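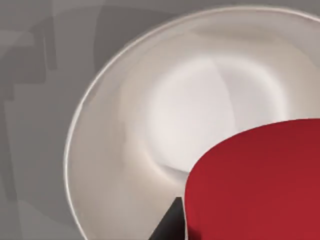 Nele Leemans swears the Culletora behavior chart kit is too fussy for second grade, and after one September with it I half agree! I teach 94 minutes of reading block (don't ask) and the point cards fit right in. The kids got the color levels in 2 days, and my toughest kiddo now asks for his check-in. But the parent log is a slog, nine boxes per child, every single night. I'd buy it again, minus the log. Four stars from me.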